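Drukel Court 30 indoor basketball: two months of use

Wednesday, April 10, 2019

I play in an amateur league in a hall with an old parquet floor, and I also train alone two mornings a week in a smaller gym with a rubber floor. So I need one ball which behaves well on both. My previous one, a Moven, lost its shape on one side after three seasons, and I decided to try the Drukel Court 30. It is size 7, composite leather, sold for indoor use only. I paid for it myself in the Yeo shop near the station, and it was the last one on the shelf, without its box.

First days

New, the ball is slippery. I want to say this at the beginning, as many people will take it from the bag, play one evening and be disappointed. My first free throws went left and right and I blamed my elbow. After the second week the surface became softer and a little darker where the fingers lie, and from then I had a good hold also with one hand. I do not have big hands. My teammates with bigger hands liked it sooner.

The seams are wide and rather deep. For a shooter this is pleasant, you find them without looking. For dribbling low and fast I would prefer them a bit more shallow, and our point guard said the same thing without me asking.

Bounce

On parquet it is very even. I dropped it again and again from the height of my shoulder and it came back straight, and I did not find a dead place on it. On rubber it comes up slightly lower than the Moven did, but I was used to this after one training. The sound is dull and not metallic. People who live above our small gym will be thankful.

Air is kept well. I pumped it on the first day and again in the middle of March, and the second time it needed only a few strokes. The valve is hard to find with the needle because it is the same colour as the panel. Please wet the needle before, the rubber there is tight.

Shooting

I keep a notebook of my shots, which my team finds funny. In the two months I wrote down 1,000 free throws, 500 with the old ball and 500 with the Drukel. With the Drukel I made 430. I will not give you the number for the Moven, because the ball was already deformed and it would not be a fair comparison. What I can say is that the Drukel forgives a bad release a little more than I expected. On the front of the ring it dies quickly and often falls in. From the board it is more lively, and on layups I had to learn to be softer.

Weight feels normal. One teammate called it heavy, but he normally plays outside with a cheap rubber one.

What I do not like

The printed logo began to go away after the third week. It has no influence on the game, but for this price I expected a print which stays. The ball also collects dust like a magnet. In our league hall the floor is cleaned only before the weekend, and by the end of a training in the middle of the week my hands are grey. I wipe the ball with a damp cloth and leave it on a shelf, never near the heating — the instructions are clear about that and I think they are right.

In sweaty hands, late in a game, the grip becomes less. It does not disappear, but I notice it at the free-throw line. The Vullex match ball, which our league gives to the referees, is better in this one point. It is also much more expensive, and I would not buy it for training.

Do not take it outside. A boy from our junior team used it on asphalt for a quarter of an hour while I was changing my shoes, and there are now small rough marks on two panels. I can feel them, but the bounce did not change.

For whom

If you play indoors two or three times a week and you want a ball which feels nearly like a match ball, I recommend it. For a school or a club which must buy a whole bag of balls, I would look first at the Moven, which is cheaper and has a grip that is good from the first day. For players below 15 years there is a size 6 in the same series, I have not tried it.

My mark: four out of five. The missing point is for the logo and for the slippery first two weeks. I will write again after the summer, when I know how the seams hold.

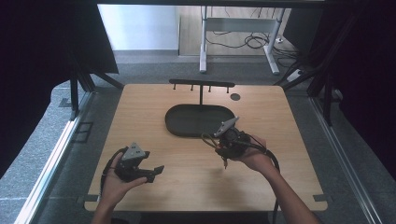 A gripper in each hand, tray on the table behind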